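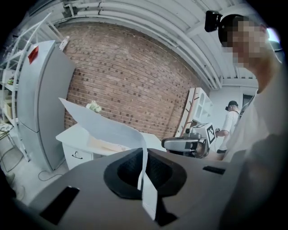 Paper curl after duplex printing, 60 lb text stock

elsie_r
13/03/2019
We print long narrow strips (bookmarks and shelf labels) on uncoated 60 lb text, then trim. Single-sided jobs lie flat. Duplex jobs curl toward the second side, worse at the ends. Stock is stored in the same room as the printer. Grain runs across the strip. Any ideas?

klyimo
Grain is your problem. Paper bends easily around an axis parallel to the grain, so a long strip cut across it will always roll end to end. Order grain long and cut along it.

Solveig L
Disagree that it's only grain. She says single-sided is flat. Same sheet, same cut. The second pass through the fuser drives moisture out of one face again. What is the humidity in the room?

elsie_r
No meter. The heating is on until May.

Solveig L
Then the stock is probably too dry before it goes in. Keep the ream wrapped until you load it and set the paper type one step lighter — that drops the fuser temperature on most machines.

klyimo
It also drops toner adhesion. I ran a batch of 282 sheets that way and had flaking at every fold. I would not do it on text weight.

Solveig L
Bookmarks don't get folded. Rub test a few with a thumb and see.

suqin_s
Does the printer have a decurler setting? Ours was at the default for 9 months before I found it in the service menu. Level 2 fixed most of it.

elsie_r
There is one, currently off. I'll try the decurler first with the paper type unchanged, then grain long on the next order. Trimmed offcuts from the last job are still curling in the tray.

klyimo
Change one thing per run or you won't know which it was.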